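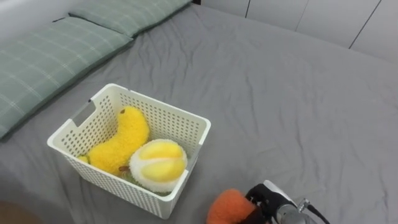

About Pisora

Pisora writes planning and perception software for robot arms that work in homes. We don't build arms. Our code runs on other companies' hardware and decides what to pick up, how to hold it and where it should go.

Selorm Agyeman and Châu Phan started the company to work on tidying. Soft things are still most of what we do. A plush toy changes shape when it is gripped, and a basket full of holes is hard for a depth sensor to read – so we test on both a lot.

Our products

Uvura is the planner. It takes a goal such as "toys in the basket" and works out the order of moves, then replans if a grasp slips.

Resar is the log viewer. It lines up video, joint positions and planner decisions on one timeline. Version 3 opens runs from any arm we support.

Who does what

Bushra Marwat leads perception. Lambros Tzavaras looks after motion control and the nightly test suite, which now has 250 tasks. Thảo Bạch handles customer support and writes the manuals.

We take on two interns each September. Openings are listed on the Jobs page.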